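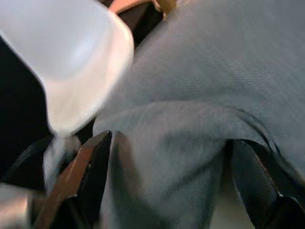
회색 천, 접힌 부분.

클론다노 주민 수선교실 중간보고 (7월분)
분류: 지원사업 > 생활문화 > 중간보고

지원해 주신 덕분에 수선교실은 아직 살아 있습니다. 재봉틀도 대체로 살아 있습니다. 신청서에는 참가자 40명을 모으겠다고 썼고, 등록은 첫 주에 다 찼습니다. 출석은 별개의 문제라 첨부한 출석부를 너그럽게 봐 주시기 바랍니다.

지금까지 접수한 수선물은 107점입니다. 바짓단이 압도적으로 많고 지퍼가 그 뒤를 잇습니다. 계획서에 힘주어 적었던 '창의적 재해석' 부문은 바지를 반바지로 만든 한 건이 전부인데, 본인 말로는 재단 실수였답니다. 실적에는 넣었습니다.

강사 콘수엘로 아랑고 씨의 손바느질 반은 여덟 번 모두 예정대로 열렸습니다. 재봉틀 반은 헐로브에 주문한 바늘이 늦어 두 번 미뤘고, 그동안 이론 수업을 했습니다. 이론 수업의 만족도는 조사하지 않았습니다.
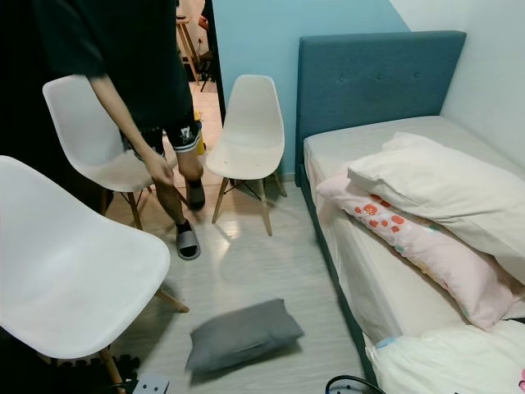 예산은 실 구입비에서 414유로를 초과했습니다. 검은 실은 넉넉할 줄 알았는데 다들 검은 옷만 가져옵니다. 반면 홍보비는 거의 그대로 남아 있어 항목 변경을 신청합니다. 양식은 밍쉬안 탄 씨가 작성 중이며, 지난번처럼 옛 양식을 쓰지 않도록 두 번 확인했습니다.

다음 분기에는 겨울 외투 안감을 다룹니다. 스키너 쪽 창고를 빌리는 건은 답을 기다리고 있습니다. 답이 없으면 지금 장소에서 계속하되 반 정원을 줄이겠습니다. 변경된 시간표는 확정되는 대로 보내 드립니다.

댓글 8 · 공유 3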